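Grarnow: notes and data card

12 comments · 2 shares

Grarnow is a home build. It is a small wheeled base put together on a bench in a shared workshop, plus the rendered rooms we drive it in before it goes near real furniture. The base runs Pisar for path planning. The rooms are made with Casteveo.

Please read the limits before you download anything. I have seen too many hobby pages claim that a robot "knows" a house because it crossed a rendered one.

What you get

- 363 runs, each with a start point, a goal and a log of wheel commands
- 11 rooms, all rendered
- the config we used for Pisar, with our bad guesses left in

What you don't get is real carpet, cables, pets or a door that sticks. Floors have one friction value each, and I don't trust any of them. Wheel slip on the bench was worse than in any render, and we still can't say by how much.

Limits

Pisar likes open ground and plans badly near thin chair legs. If a run is marked "pass", all it means is that the base got to the goal without the simulator reporting contact. Sarıgül, the older base, passed nearly everything too, and then spent its first evening in the workshop wedged under a stool.

Glossy floors are a particular worry. They may look fine to the planner and still upset a real depth sensor. Treat results from them as untested.

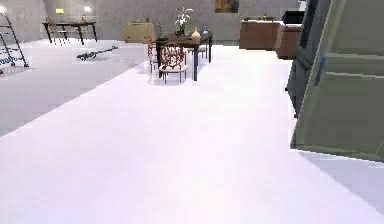
Room with dining table, desk and kitchen counters (render). White floor meets the grey section along a diagonal.

The dining end is the part to try first. Set the goal on the far side of the table and see whether your planner keeps clear of the chairs. Ours takes about twice as long as it should, and I wouldn't call the route sensible.

Status

Last changed Fri 25 June. Bench runs are meant to follow in July, if the motor mounts hold. Until then, don't quote the pass rate.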